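Gestión de reservas en el restaurante de un hotel costero: análisis de la ocupación por turnos

Autoras: Candela Iglesias y Baiba Vītola
Tutor: Omprakash Mishra

1. Objeto

El trabajo estudia la asignación de mesas en el restaurante Lasetti, integrado en un hotel de playa con servicio de desayuno y cena. Se compara el reparto actual, por orden de llegada, con un reparto por franjas fijas de 30 minutos.

2. Datos

Se dispone de 197 reservas de cena correspondientes al mes de abril, exportadas del programa Plistatar. Cada registro contiene hora solicitada, hora de entrada en sala, número de comensales y mesa asignada. Se descartaron los registros sin hora de entrada. Los clientes sin reserva quedan fuera del análisis – el hotel no los anota.

3. Método

El modelo se programó como simulación de eventos discretos y se ejecutó 2000 veces por escenario. La duración de la cena se ajustó a una distribución log-normal, separando las mesas de 2 comensales del resto. La cocina se trata como un recurso único con cola, simplificación propuesta por Veikko Rissanen en la revisión intermedia.

4. Resultados

El reparto por franjas reduce la espera media en las mesas pequeñas y la aumenta ligeramente en los grupos grandes. El efecto se concentra en el segundo turno. Los martes, con menor demanda, no se aprecia diferencia entre ambos sistemas. 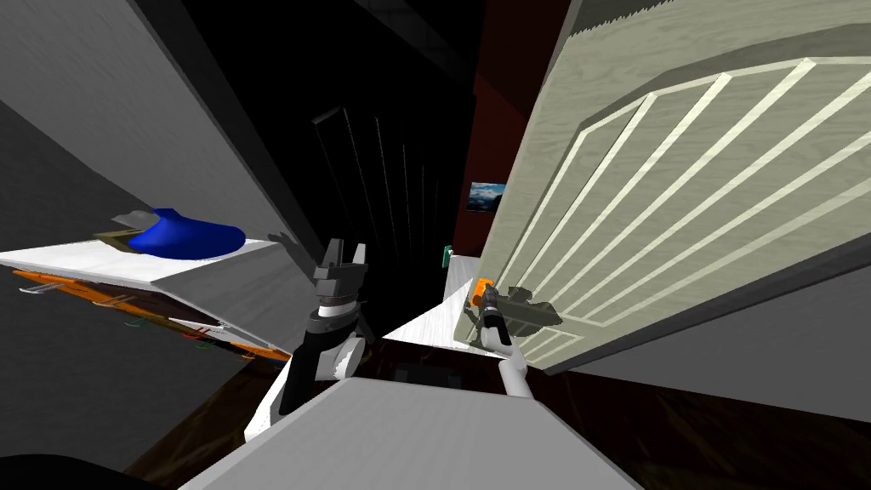 Figura 1. Puerta de color crema con manilla naranja, abierta; entorno simulado.

5. Limitaciones

La muestra cubre un solo mes y no recoge la temporada alta. Tampoco se modelaron las cancelaciones de última hora ni el servicio de terraza, que tiene carta propia. Duyên Mai revisó el código del ajuste; los parámetros figuran en el anexo B.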